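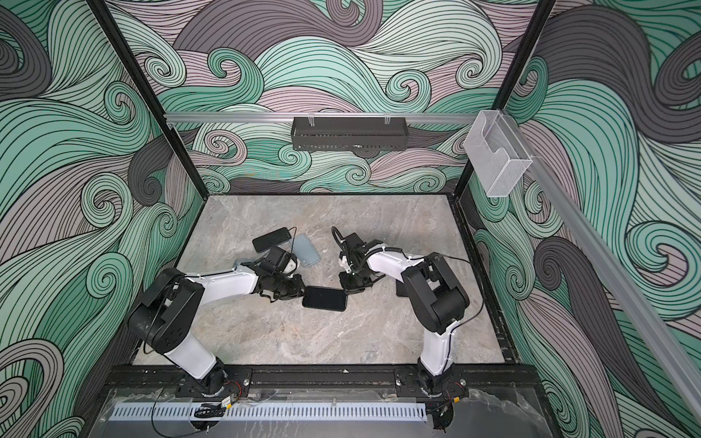
# Hanging patterned wallpaper with a large repeat

These notes cover paste-the-wall paper with a pattern that has to line up across every seam. Plain and textured papers are more forgiving and most of the measuring below can be skipped for them.

## Before cutting

Check the label on every roll. The batch number must match, and so should the shade code if there is one. Note the pattern repeat and the match type:

- **Straight match**: the same part of the design meets the edge at the same height on every drop.
- **Offset match**: each drop is shifted by half a repeat against the last.
- **Free match**: no alignment needed.

Bare plaster needs a coat of size and a full drying period. Fill cracks, sand flush and wipe down with a damp sponge. Gloss paint should be keyed with medium abrasive paper or the paste will not grip.

## Working out the drops

Measure the wall height in three places and take the largest figure. Add 7 cm for trimming at the top and bottom combined, then round up to the next whole repeat. With a 48 cm repeat and a wall of 235 cm, the sum is 242 cm, which rounds up to five repeats, or 240 cm plus one more: six repeats, 288 cm. A standard 10 m roll therefore gives three drops.

For an offset match, cut alternate drops from two rolls. This wastes less than working through a single roll.

## Setting the first line

Do not trust the corner. Measure out from it by the roll width less 18 mm, and mark a plumb line from ceiling to skirting at that point. The spare 18 mm turns on to the next wall and hides any lean in the corner.

On a chimney breast or a wall seen straight on from the door, centre the design first and work outwards both ways.

## Hanging

1. Roll paste on to the wall, one drop wide plus a hand's width.
2. Offer up the top of the drop with the spare at the ceiling, and set the edge to the plumb line.
3. Smooth down the middle, then out to the edges.
4. Slide the next drop up to the seam. Match the design at eye level first, as small errors are least visible near the floor.
5. Wipe paste from the face before it dries.
6. Crease the spare with the back of the scissors and trim with a fresh blade.

Use a new blade every second drop. Wet paper tears on a dull edge.

## Inside corners

Never wrap a full width round an inside corner. Cut the drop so that it turns by the 18 mm, strike a new plumb line on the second wall, and overlap the offcut on to the turned strip. Some of the pattern is lost in the overlap. On curved designs the loss is hard to see; on stripes and grids it shows.

## Faults

**Gaps at seams after drying.** Too little paste at the edges, or the paper was stretched. Keep the heating off overnight.

**Pattern drifts down the wall.** The first drop was out of plumb. Lift and rehang while the paste is open.

**Bubbles.** Leave for a day. If any remain, slit, inject paste and roll flat.

*Ekkachai Srithong, November 15, 2018*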